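Section 4: Sorting household waste with the Plernix collection calendar

Before you start

This section explains how to set up sorting at home after you have registered your address. If you did not register yet, please go back to section 3. You will need your household number (it is printed on the welcome letter from Sarkbridge, for example 3309) and a place in the kitchen or hallway for at least two containers.

4.1 Setting up the containers

1. Choose one container for recycling and one for garbage. Any bin or basket is suitable for dry materials. Food scraps need a closed container with a lid.
2. Put the colour labels from the welcome letter on the containers. Press the label for a few seconds so it holds.
3. Place the containers where everybody in the home passes. In a small apartment, beside the bed or under the desk is also good.
4. Open the calendar and select your street. The next pick-up is shown at the top.

Note: The calendar shows the pick-up for your side of the street only. On corner lots please check both streets.

Caution: Do not keep batteries in any of the containers. Bring them to the Orkley depot.

4.2 Sorting drink cartons

1. Empty the carton completely.
2. Rinse it with a little cold water and shake.
3. Leave the straw out. A straw and its wrapper belong in the garbage.
4. Press the carton flat, unless your building uses the Tijani return machine. The machine accepts only cartons which keep their shape.
5. Put it in the recycling.

Note: A small carton of 250 mL follows the same rules as a big one.

4.3 Sorting soft plastic and wrappers

1. Hold the wrapper in your hand and close your fist. If it opens again by itself, it is probably film with a metal layer and goes in the garbage.
2. Clean bags and clear film can be collected together in one bag. Tie this bag loosely.
3. Rigid clear plastic, such as lids and trays, goes in the recycling without a bag.
4. When the bag is full, bring it to the store drop-off. Soft plastic is not taken from the curb.

Caution: Soft plastic in the curbside cart can stop the sorting line. After the second warning the cart will be left at your door for one period.

4.4 Changing the reminder

1. Go to Settings, then Reminders.
2. Choose the evening before or the same morning. The factory setting is the evening before.
3. Press Save. If you see message 58, your address was changed and you must select the street again.

A small milk carton, and a basket with a bag and clear plastic in it:
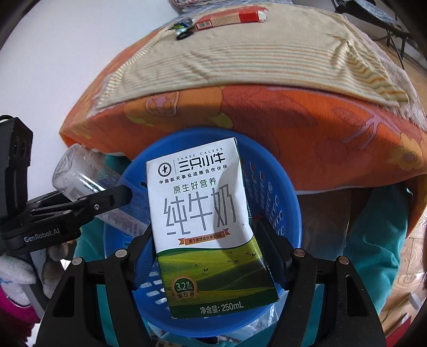
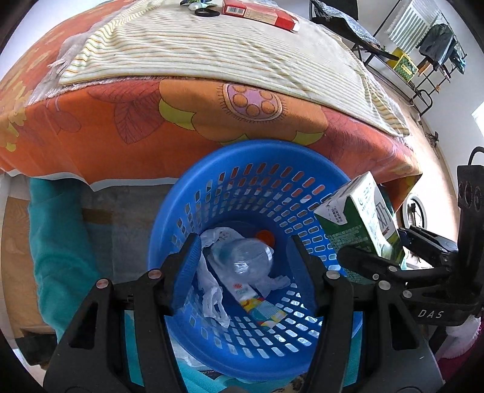 Comments on this section

Fouzia Mirani: Step 4 in 4.2 should come with the list of buildings. Ours got the return machine in February and I was flattening everything for weeks before a neighbour told me. Also, message 58 came up for me when I had not moved or changed anything. I selected the street again and it went away, but the reminder was set back to the evening before, so please check that after you press Save.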